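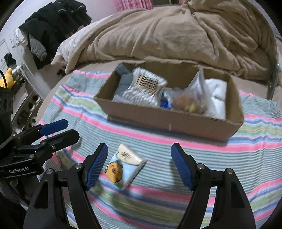

Re: [gripper-data] Home packing set, first batch

Kavitha Reddy wrote:
> The first batch from Briltlow is up. 809 demonstrations of small
> items going into a cardboard box, all done with the hand-held
> grippers, 261 of them in bedrooms. Gosselin have trained on it
> already and say the policy looks promising. I'd like to move on
> to kitchens in December unless anyone objects.

I'd like to object, a bit.

I've watched a fair number of the bedroom ones and I'm not convinced the total tells us much. How many different boxes are there? How many beds? If one person did sixty runs with the same box in the same spot, I'd call that one example with some wobble in it. The index lists 5 homes for the whole batch, and I can't find anything saying how the runs are split between them.

Packets on a striped bedspread are a decent test, I'll give you that. Cloth wrinkles, the packet has a shiny edge, and the box already has a towel-like cloth and other bits in it. But who chose where the packet starts? If it's always within easy reach of the jaws, the policy will learn that and fall over in my spare room.

"Looks promising" also needs a number. Over at Stekum we had a set that looked promising for 4 months, right up to the point where somebody moved the box to the other side.

Before kitchens, could we please have:

- runs per home
- the failed grasps, if they were kept (were they?)
- one home held out completely

I'm happy to do the scoring on the held-out home if Gosselin will send me the weights.

R.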